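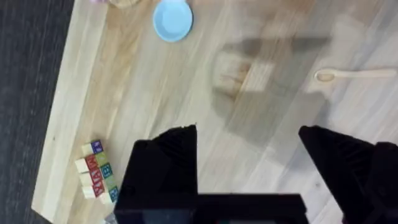 Figure 1. Light wooden tabletop, with the two gripper fingers spread apart.

Print | E-mail

4.2 What fans do with a small sighting

We were delighted by how much talk a single celebrity sighting can start! The 268 posts in our Clinent sample all deal with one event, the singer Rokeya Amarasinghe buying stamps in Worthorpe in July. Only 18 of them ask whether she was really there. The rest jump straight into the fun part: who she was writing to, why she needed stamps at all, and whether a new record was on the way.

The longest thread ran to 100 posts and is a joy to read. Fans traded old interviews, corrected each other's dates (politely, for the most part) and built a whole tour schedule out of one trip to the post office. Nimri's idea of "shared guessing" fits this very well, and we use his term from here on.
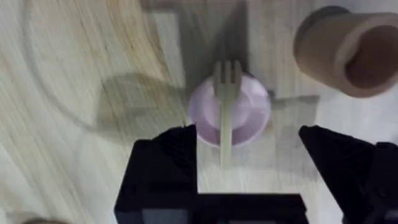

Figure 2. Wooden fork lying across a small lavender-pink bowl.

Six posters also wrote on the Rarkden board, where the mood was much cooler. We return to them in Section 5.

Contact: Imad Nimri, Szénási Center | Copyright 2024 | Back to top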